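Week 4 handout: Email lists for small brands

Hello again, everyone! Last week ran long (my fault, I got carried away with hashtags), so we're picking up with the part of the course I look forward to most. Email is old, it's plain, and I love it. Please read this before Friday and bring your own draft of a welcome message, even a messy one.

1. Where we are

Weeks 1 to 3 covered channels you rent: social feeds, paid search, marketplace listings. You post, somebody else's system decides who sees it, and the rules can change over a weekend. A mailing list works differently. You hold the addresses, you choose when to write, and the people on it said they wanted to hear from you. That last bit is where most of today's material comes from.

Terms you should be comfortable with by the end of class:

Opt-in: the moment a person agrees to get your mail. Single opt-in means they fill in the form and they're on. Double opt-in means they also click a link in a confirmation message.
Open rate: opens divided by delivered messages. Treat it with care. Some mail apps load images automatically, and that counts as an open whether a human looked or not.
Click rate: unique clicks divided by delivered messages. Much sturdier.
Churn: the share of the list you lose in a given period through unsubscribes, bounces and complaints.
Segment: any slice of the list you can write to separately.

2. The Hakel case

Our running case this week is Hakel, a tea and spice shop with one storefront and a modest web store. When Jovita Xolalpa took over its marketing, the list had 3267 addresses, most of them collected at the register on a paper sign-up sheet. The shop was sending one message a month, always a coupon, always to everybody.

Jovita's first move was to stop sending for a couple of weeks and just read. She went through old replies, order notes, and questions people had typed into the contact form. Two groups jumped out: people who bought gifts, and people who cooked with the stuff all the time. They wanted completely different mail! The gift buyers cared about shipping dates and boxes. The cooks wanted to know when the new cardamom was coming in and what to do with it.

So she split the list. She sent one message asking people to pick, with two links and hardly any other text. Those who didn't click kept getting the general mail, now shorter. The cooks' segment started small, with 113 people in it, and it outsold the rest of the list by May. We'll look at the two versions side by side in class, and I want you to notice how dull the subject lines are. "New cardamom, two recipes." Wonderful.

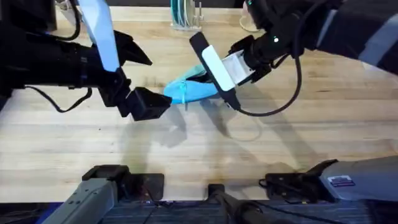 Should a small shop buy a list of addresses to get started faster?

Skip it, even if the price looks tempting. People on a purchased list never asked to hear from you, so complaints go up, and mail providers use complaints when they decide what lands in spam. Your real subscribers can end up missing your messages as a result.

3. The welcome message

If you only do one thing after this course, do this one. Somebody has just signed up, they remember who you are, and they're curious. Write to them right away.

A welcome message that does its job usually says who is writing, what will arrive and how often, and one thing the reader can do next. Khalil Qudah, who taught this section before me, used to make students read theirs out loud to the person sitting beside them. We'll be doing that too. You will hear the stiff sentences immediately.

Keep the first line short. Use a real sender name. Jenő Rácz at Rasitz switched from a company name to his own in the "from" field and began getting replies the same day, mostly questions about sizing, and those questions became the next month's newsletter. I think that's such a good trick.

4. How often?

There's no correct number. Look at your churn after every send and look at how much you have to say. Ostex writes every week and does fine with it, as their readers are tradespeople who plan a week ahead. Tăng, a two-person ceramics studio, writes when the kiln is unloaded and not before. Both told their readers what to expect at sign-up, and both stuck to it.

If you've been silent for half a year or more, don't come back with a sale. Send a plain note first, remind people how they got on the list, and put the unsubscribe link near the top where they can find it. You'll lose a few. Fine!

5. Exercise for this week (pairs)

Take the sample list on the course page. It has 40 rows with sign-up source, last click and last purchase.
a) Propose two segments and write one sentence on what each group wants.
b) Write a subject line for each, seven words at most.
c) Draft the body for one of them. Under 120 words, one link.
d) Decide what result would make you drop the segment, and write that down before you look at anyone else's answer.

Bilal Haddad and Hiba Twal have kindly agreed to have their drafts from week 3 picked apart at the start of class, so be generous and be specific. "I like it" doesn't help anyone revise.

Reading for next time: the chapter on landing pages, up to the section on forms. Skim the forms section if you have time, as we'll come back to it with the testing material in week 6.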